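Birkett Neighborhood Sewing and Repair Program
Progress report to the Clanau Fund
Submitted by Faizal Ngau, program manager
2025-09-14

1. Where we are

The program is now past the halfway point of the grant. Classes run at two sites, the Birkett hall and the smaller room on Bisska Street. The Bisska Street room opened five weeks later than planned because the landlord had to replace the wiring before we could plug in the irons and the overlockers. We used the delay to finish the beginner workbook, which was due in the second half of the year anyway.

Residents brought in 3,636 garments and household items for repair in the period covered here. Of these, 3,541 were mended and returned. The rest were too worn to fix or were never picked up, and the usable fabric has gone into the practice bins. Zippers are still the most common job by a wide margin, followed by trouser hems and coat linings.

2. Classes

The beginner course is full at both sites. The intermediate course had a slow start. Several people who signed up for it had not threaded a machine before, so the first two sessions were spent on material they should have covered earlier. We now ask everyone to sew a straight seam and a buttonhole before they join. Attendance has been steady after that change.

Evening sessions draw more people than morning ones. We moved one morning class at Birkett to 6:30 p.m. and kept the other for parents of school-age children, who asked for it to stay.

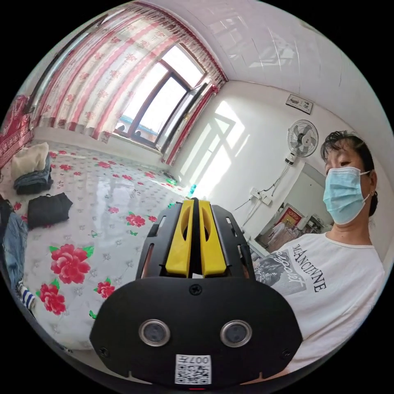
A participant in a light blue face mask.

Masks are optional at both sites and a box is kept by each door. Cutting fleece and old upholstery puts a lot of lint in the air, and the Bisska Street room has only one window that opens. We have had a quote for an extractor fan and will pay for it out of the equipment line if you agree.

3. Equipment and supplies

All of the sewing machines listed in the application have been bought. Three needed repair under warranty. The supplier, Runance, took them away and brought them back within two weeks, but it did not lend us replacements, and one class had to share machines during that time. We have asked for loan machines to be written into the service agreement when it is renewed.

Thread and needles cost more than we budgeted. Learners break needles, and we had allowed for too few. Interfacing came in under budget, mostly thanks to a bulk lot from a shirt maker that was closing its cutting room.

4. Spending

Spending is on track overall. Rent at Bisska Street is under budget because of the late opening, and $2,121 remains unspent on that line. We request permission to move this amount to supplies and to the extractor fan. No other changes are requested. A full ledger is attached as Annex A.

5. Problems

Pickup of finished repairs is poor. Shelves at Birkett were full for most of the summer. We now text people when an item is ready and again after two weeks. It has helped some, and we will know more by the next report.

The online sign-up form dropped entries on two occasions. Names were recovered from email in the first case. In the second, we had to put a notice on the door and ask people to sign up again.

We are also short one instructor for the intermediate course. The post has been advertised twice. The pay we can offer for four hours a week does not attract many applicants, and we may combine it with the open repair session to make a longer shift.

6. Next period

The second beginner course at Bisska Street starts in November. The pattern-drafting workshop will follow if the instructor post is filled. We plan to hold one open repair day at Birkett before the holidays, with coats given priority. The workbook will go to the printer once the last diagrams for the zipper chapter have been corrected.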